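Planning and Budgeting a Small-Parts Handling Cell
Course handout, Automation Equipment Planning

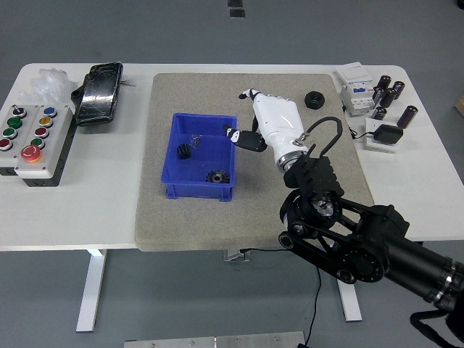

Handout 8, page 2

1. Purpose of this handout

The robot is usually the first line anyone writes in an equipment budget, and it is the line with the best information behind it. A vendor will quote it on request. The rest of the cell has to be worked out by the buyer, and most of the overruns we look at in this course come from that part. This handout covers how to draw up the full list, how to sort it, and what to ask before a purchase order goes out.

The working case is a bench cell for handling small mechanical parts: gears, nuts, screws. The parts go into a blue open-top bin on a mat, and the work is done at table height by a humanoid hand on an arm. The case is called Zandlow in the problem sets.

2. Start from the parts

List the parts before listing the equipment. For each one, record size, weight, material, finish, and how it will be presented to the hand. A spur gear lying flat on the floor of a bin and a pinion gear standing upright against the bin wall are two different picks, even if the drawings look alike. A thin screw or pin in a cluster with others like it is a third. A hexagonal nut with a large central hole lying in the open on a mat is the easiest of the group.

Budget consequence: the hardest part on the list sets the price of the hand. If thin screws can be dropped from the scope or fed by a separate device, a cheaper hand may do. Price both options. Students often price only the first.

Also record the bin. Wall height and wall angle decide how the fingers can reach a part near a corner. Bins are cheap, and changing the bin is the least expensive engineering change in the cell. Buy several types early and test them.

3. Cost groups

Sort every line into one of the groups below. Do not carry a "miscellaneous" line larger than the smallest named group.

Group A: Arm and hand. Includes mounting collar, brackets, wrist drive parts, and spare belts where a belt and pulley are used. Ask for the belt part number and the replacement interval in writing.

Group B: Control and safety. Push buttons, selector switches, indicator colors, emergency stop. A button box on the table is within easy reach but takes up work area. A box on a stand costs more and frees the table. State which one you assumed. The emergency stop must be reachable from where the operator stands, and that position belongs on the layout drawing.

Group C: Electrical supply. Breakers, power adapters, capacitors if the design calls for them, cable, strain relief. Decide early whether these live on the bench or in an enclosure. Parts on an open bench are easy to reach during setup but should not be the final arrangement. The enclosure is a real cost and belongs in the first version of the budget.

Group D: Work surface. Table, mat, leveling, floor fixing. A mat with a speckled surface may behave differently from a plain one under a vision system. Test before ordering in quantity.

Group E: Cable management. Count on a service loop at the wrist and a route from the table to the floor. Cable running loose across a floor will fail a safety walk in most plants, so include floor covers or an overhead drop.

Group F: Labor. Setup, programming, operator training, and the hours your own people spend answering vendor questions. The last item is left out of almost every first draft.

4. Worked figures

For the Zandlow case, the quoted replacement fingertip set is 349 dollars. The control box, bought complete with labels and wiring, is 2,774 dollars. The second number draws objections, and teams propose building the box in house. Before accepting that, price the following:

Buttons, switches, and housing at single-unit prices
Technician hours for drilling, wiring, and labeling
Inspection of the emergency stop circuit by a qualified person
Documentation to the same standard as the bought unit

In-house work can still come out ahead when several identical boxes are needed. For one box, run the comparison and attach it to the request whichever way it falls.

Fingertips are a consumable. Enter them under operating cost and keep them out of the capital request, or the second year will look free of cost when it is not.

5. Comparing quotes

Two suppliers are used in the exercise, Vindell and Siltel. Their quotes are written differently on purpose. Vindell gives one price for arm, hand, and collar. Siltel itemizes, and leaves the collar off. Put both into the same table before comparing totals, and mark each blank cell as "included," "excluded," or "unknown." An unknown is resolved with a written question to the vendor. Do not fill it with a guess.

Points to confirm on both:

Lead time for the hand, separate from the arm
Who pays freight on a warranty return
Whether the operator device and its cable are part of the base price
Software license term and renewal price
Availability of spares after the model is discontinued

6. Timing

Long-lead items go first. In this case the hand governs the schedule, and the table, bins, and mat can be in place well before it arrives. Use that time to check reach with a cardboard layout at full scale. If the request has to clear before the fiscal year closes in December, work backward from the approval date and leave room for one full round of vendor questions.

7. Assignment

Prepare a one-page budget for the Zandlow cell using Groups A through F. Show capital and operating cost separately. Attach the quote comparison and the button box comparison from Section 4. State every assumption about bench space, including where the control box sits and where the electrical parts are mounted.

Reading: Dương course packet, chapter on equipment requests, for the format of the cover sheet.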